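Netutness: clothes sorting and tidying
Progress report to the Shearer fund, second period, ending February
Prepared by Archie Innes, with figures from Lachlan Cruickshank

1. Work done in the period

In the first report we promised to sort 400 pieces of clothing and household cloth before the end of February. The total is now 402, so the target is met, although by a small margin. From these, 289 pieces were in good enough condition to be passed on to the Aso exchange shop in Grarnow. The others will be used as cleaning cloths or go to textile recycling.

The slowest part is still the soft, thin clothes, especially T-shirts. They do not keep a shape when they are put down, and one must find the hem and the sleeves again before the piece can be folded. In the first period we counted every piece as one unit of work. Lachlan has now separated the count into flat pieces (towels, pillowcases) and shaped pieces (shirts, sweaters), and I believe this gives a fairer picture of the time we spend. His full table is in the annex.

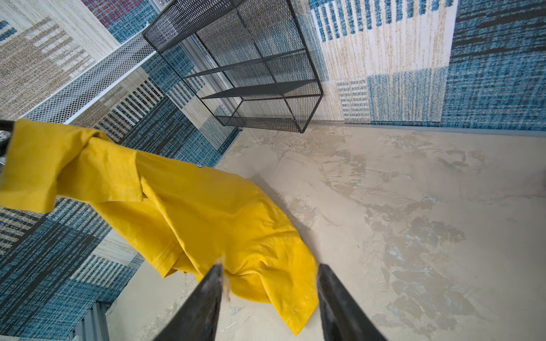
Mustard-yellow garment with the hem of a folded flap visible, heavily wrinkled.

2. Floor and place for the piles

You asked in your last letter about the floor. It is a smooth, pale surface with many darker gray areas. We wash it with mild soap only, and we have written this rule into the work sheet. Light-colored pieces should not stay on it longer than necessary, because dust and small fibers collect on them quickly.

The rule for piles is also new. A pile must be close to the wall, so the middle stays free for laying out the next piece. No more than a few pieces may be put together, and knitted things should go on top -- they lose their form if something heavy is on them. We have tested this for five weeks and the order is better than before.

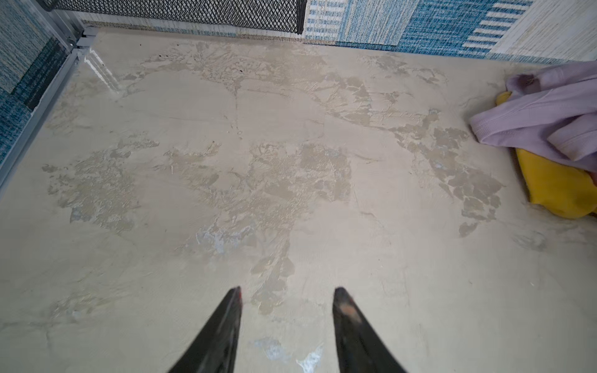
Craig Purves objects to the part about the wall. In his opinion a pile by the wall is a pile that will be forgotten, and he would prefer that each cloth is folded at once, even if the rest must wait. I have some sympathy for this. For the moment we keep the rule, but we add a check at four in the afternoon, when everything still on the floor must be folded or put away. We will compare both ways in the next period.

3. Labels

Reading the labels took more time than we planned. The fiber content decides where a piece goes, and many labels are small, faded or hidden inside a fold. Of the pieces sorted, more than 200 had a label which could be read without difficulty. For the remaining ones Archie Swanson prepared a short guide to judging the material by touch. It is useful for cotton and wool, less useful for mixed fibers. Fleece is easy to recognize, but it catches lint from everything, and therefore we now handle it last.
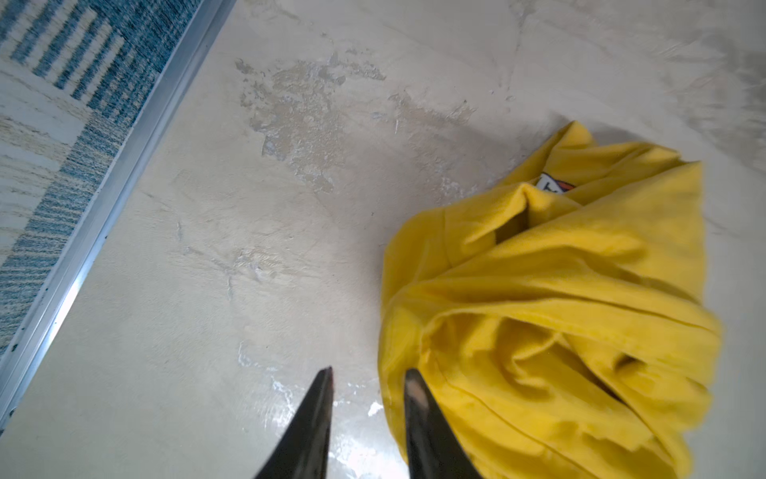

Yellow cloth in a loose heap; part of the sewn-in label shows in an upper fold.

4. Storage

The mesh shelves in the corner stay where they are. We considered closed boxes, but with mesh one can look through from the side and the air can pass, which is good for textiles. The long white wire basket on the wall 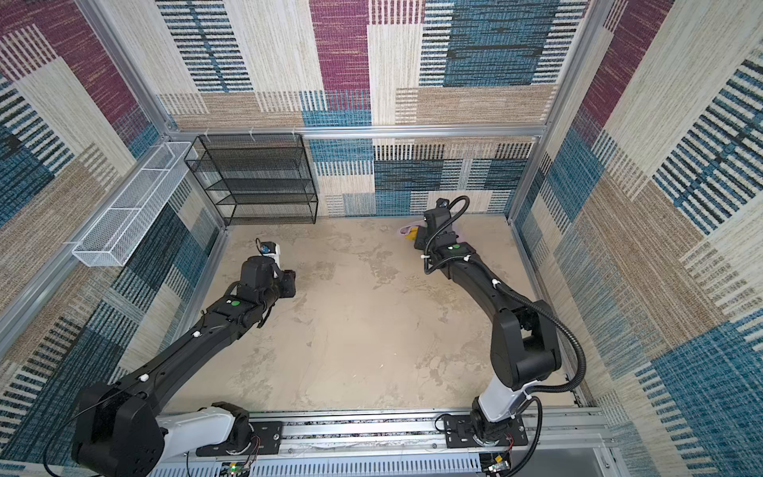 is meant for small pieces only, such as socks and washcloths, with one kind in each compartment. In the first weeks larger things were also put in it and the compartments lost their purpose. Craig Yule has made paper cards for them, and we will see if this is sufficient.

5. Costs

We have spent $627 in this period, mostly on laundry, soap and transport to the shop. The cost of transport was higher than in our plan -- two trips were made with half a load, which I should have prevented. From March we will drive only when the load is full.

6. Next period

We will continue with the winter clothes, which need more shelf space for each piece. I ask for your approval to move the unused part of the printing budget to laundry. Please send your answer to me, with a copy to Lachlan.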